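Slide 4. Reading order in the Preda cycle, Nesrin Kaplan.

Publication order first. The prequel, Tomura, came out last but is set 100 years earlier.

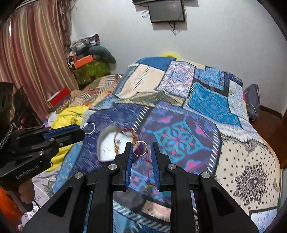

Chapter lengths drop from 30 pages to 24 once the second narrator enters -- pause for the chart.

Slide 5. Magic system: each spell costs the caster a memory. Cite the river chapter.
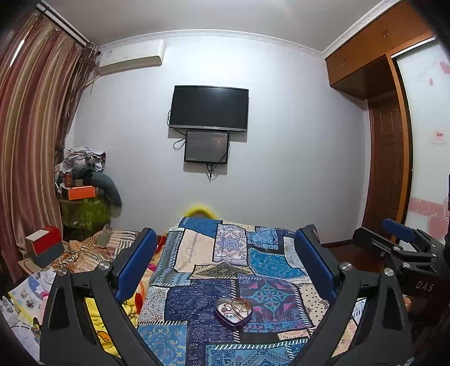 Can Tomura be read first?
It can, but it gives away who rules Vumau at the end of book two.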